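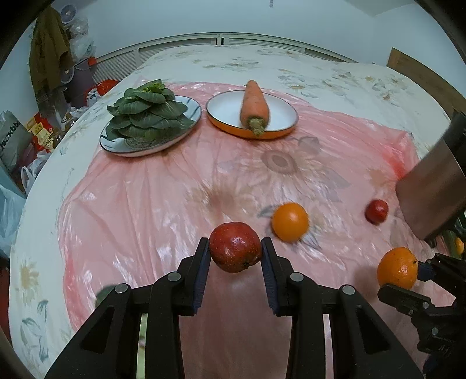 De: Ailbhe Ní Mhurchú
Para: lista compotas-e-conservas
Data: 2025-02-11
Assunto: Re: marmelada que não solidifica

Olá a todos,

O Kuo-hua escreveu:

> Fiz a receita da Vernow com 3000 g de marmelo e ficou uma papa.
> Segui tudo à risca, menos o açúcar, que cortei em 600 g porque a
> minha mulher acha doce demais. Já está nas taças há 8 dias e
> continua mole. Deito fora ou ainda tem salvação?

Não deites nada fora, por amor de Deus! Isso tem conserto, e já me aconteceu pior (um ano servi a marmelada à colher e disse às visitas que era mesmo assim). O corte no açúcar pesa, claro, mas eu desconfio mais do tempo de lume. Volta tudo para o tacho, lume brando, colher de pau comprida porque aquilo salta e queima que se farta, e vai mexendo até veres o fundo quando passas a colher. Pode levar até 140 minutos se o tacho for estreito, o meu é largo e despacha-se bem mais cedo.

Se tiveres guardado as pevides, melhor ainda: ata-as num paninho e põe-nas a cozer junto. Têm imensa pectina. Senão, sumo de um limão e siga.

Antes de encheres as taças faz a prova do pires: uma colherada num pires que esteve no congelador, espera um bocadinho e empurra com o dedo. Se enrugar, está.

Ah, e já agora, quanto às taças: as minhas são umas velhas da Dildale, de boca larga, e secam muito melhor do que os frascos altos. Papel vegetal por cima, janela entreaberta, e deixa-as em paz. Se alguma apanhar bolor, essa vai mesmo para o lixo, não vale a pena raspar.

Alguém aqui tem a receita de geleia que circulou na lista em julho? Perdi o mail quando mudei de computador e estou a tentar refazê-la de memória, com resultados assim-assim...

Beijinhos,
Ailbhe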